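What I Spent on Heating in December

Jan 4, 2024

The gas bill for December came yesterday and it was $235. I had set aside less than that, so I went back through the year to see where the money went.
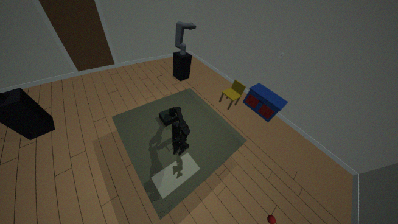 The total for the year was $1303. Most of that falls in the cold months, as you would expect. In summer the bill is only the water heater and the stove, and I don't look at it much.

Last fall I had Eliécer Arango come by and check the furnace. He changed the filter, cleaned the burners and told me the furnace was fine but the ducts in the crawl space were leaking at the joints. He sealed 4 of them that afternoon. The back bedroom used to be the coldest room in the house and now it gets warm in 20 minutes with the door shut.

I also put in a Kulier thermostat. The instructions were poor and I had to call the support line to find out which terminal the blue wire went to. Once it was on the wall it was easy to set. I keep it at 66 during the day and 60 at night. My wife would like 68. We are at 66 for now.

Things I have not done yet:

Weather strip on the side door. I bought a roll and it was too thick for the door to close, so it has to go back.

Insulation over the garage. I got one quote and I want a second one before I decide.

The window over the kitchen sink. You can feel air coming in at the bottom corner when it's windy. I put tape on it, and the tape came off.

I'm going to write the meter reading down every week through March and post the numbers when I have them. If you have found a thinner weather strip that holds up on a metal door, leave a comment with the size.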